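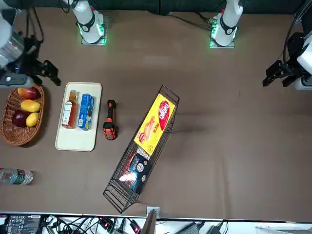 Clelham, November 2021

I work second shift at Skoris, in the building on Kiltley Road where grocery orders get put together for delivery. I've been there long enough to have trained on paper pick lists, then on a scanner, then on a headset that read the list out in a voice I still hear when I'm trying to sleep. Since January we have been getting ready for arms at the packing tables, and a few people have asked me what that means for those of us who stand at those tables now. I'll write down what I know.

The job at a packing table is simple to explain. Goods come over from the aisles, somebody sorts them into what the customer ordered, and they go out the door. A basket of mangoes and apples, a bottle of sauce, cookies, a box of snacks. You learn fast that the fruit is its own problem. A mango doesn't sit still the way a cookie box does, and if you push an apple up against it hard enough the customer sends you a photo the next day. Bottles are the other problem. On my first week I put a glass one in the bottom of a bag with cans on top, and Joelle Sabbagh, who ran our line back then, made me unpack the whole order and do it again while she watched.

Joelle doesn't run the line anymore. She was moved to the test room, which used to be where we kept the seasonal stock, and her job is to put groceries on a brown table in front of two arms and see what they do with them. She changes what is on the table all day. Fruit in a wicker basket, bottle on its side on a tray, boxes in a wire shopping basket laid at an angle. She says the angle matters more than she would have guessed, and that she now thinks about the corners of boxes more than a grown woman should.

I spent 13 shifts in there with her over the summer. They asked for people who had packed for a while, and I put my name down mainly to get off my feet. There was a stool. What I did was set items out, write down what they were and how they were lying, and then say whether I would have been happy to send the order out. That last part was harder than it sounds. I have packed a lot of orders and had never once had to say why I do it the way I do. Why does the sauce go beside the cookies and never on them? I knew the answer in my hands, but it took me a while to get it into a sentence that Joelle could type.

The part I didn't expect was the tidying. People picture the arms and forget about the cables. There are cables behind the bases and more of them in a heap at the front of the table, power adapters, little boxes with screens, and somebody has to know which goes where. For most of the summer that somebody was Qusai Qudah. Qusai came over from the freezer aisle, had no background in this and taught himself out of the binder. He got a raise for it, a small one, and he gets called at home. He told me he would have asked for more if he had known about the phone calls.

Now for what people really want to know, and I'll keep to what has been said out loud in meetings.

The plan is four tables with arms on our shift. There are 13 of us on packing at present. Management has said no one will be let go, and that when people leave packing they may not be replaced. I believe the first half as far as it goes. The second half means the same work with fewer people by and by, and I would rather they had said it in those words. Two people have already put in for the loading dock because they don't want to wait and see. I haven't. My back wouldn't take the dock.

The pay question is open. Joelle's new title came with a new pay grade. Mine, when I was in the test room, did not, because I was "on loan." So I did 13 shifts of what I'd call skilled work at the packing rate. I brought this up. I was told it was noted. I'm noting it too.

There are things I won't miss if the arms take them over. We have a target of 300 items an hour at the table, which is fine on boxes and miserable on produce, and the screen over the table turns yellow when you fall behind. I've seen good packers get careless with fruit because of that screen. Nobody has told us whether the target goes up, goes down or goes away once the new tables are running, and I think it matters more to most of us than the arms do. If I get the fruit and the odd-shaped things while the arms get the boxes, and I'm still held to 300, then my job has gotten worse. If the number changes to match, it might be a better job than it is now.

A friend of mine works at Ekinci, across the river, where they had something similar put in. Her view is that the first months are all meetings and then it's just part of the building, like the conveyor. She also says the break room got quieter. Fewer people on at once. She didn't mean it as a complaint, but I've thought about it since. A lot of what I like about the job is the talk across the tables - who is getting married, whose car died, what is wrong with the vending machine this week. With fewer tables and more space between them you don't get that.

I have asked to go back in the test room in the new year, this time with the rate in writing. Joelle says she'll push for it. She has a list of items she wants to try and half of it is produce: grapes, leeks, a bag of loose onions. I told her to add eggs and she laughed at me, then wrote it down.

If you're on first shift and reading this, the sign-up sheet is by the time clock. Ask about the pay before you put your name on it.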